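Atness 桌游套装 使用手册

第三章 开箱、摆放与保养

3.1 开箱
1. 将外箱平放，沿侧面封条划开，刀尖伸入深度不得超过纸板厚度。
2. 取出上层托盘，再取棋盘。棋盘须双手托住底面，禁止单手提拉边框。
3. 按装箱单核对配件：棋子 30 枚，筹码 300 枚，骰子两枚，计分板一块。
4. 如有缺件，记下箱底批号后联系 Manen 售后部。批号以 777 开头的为 Politis 版，其筹码与标准版不可混用。

3.2 摆放
1. 选择平整、稳固的台面。
2. 先铺随附的绒面垫，绒面朝上，再放棋盘。
3. 将棋盘对准垫上的四个角标，轻压四角，确认无翘动。
4. 棋盘与台面边缘保持至少 12 厘米距离。
注意：棋盘应避开阳光直射及暖气出风口。

3.3 日常清洁
1. 每次使用后，用干燥的软布顺木纹方向擦拭棋盘。
2. 棋子上的指印用微湿的布擦除，随即擦干。
3. 金属件每季度涂一次 Cundum 护理蜡，静置 30 分钟后抛光。 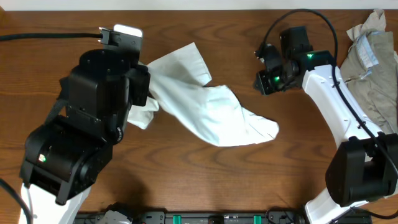 图 3-1 木纹桌面与白色布料

警告：不得使用酒精、丙酮或含研磨颗粒的清洁剂。由此造成的漆面损伤不在保修范围内。

3.4 收纳
1. 棋子按颜色分槽放入下层托盘，底座朝下。
2. 筹码按面值码放，每槽不得超出槽口。
3. 骰子装入小布袋，放在托盘中央的圆槽内。

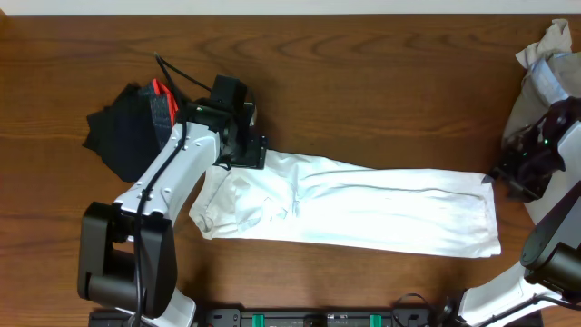 4. 盖上隔板，放回棋盘和绒面垫。绒面垫应卷起存放，对折会留下永久折痕。
5. 合盖后扣紧两侧搭扣。若搭扣无法到位，应开盖检查隔板是否放平，不得强行按压。
注意：长期存放时，箱体应水平放置，上方不得堆压重物。干燥剂每年更换一次，建议在 2 月进行。

手册修订日期：2025年3月19日，星期三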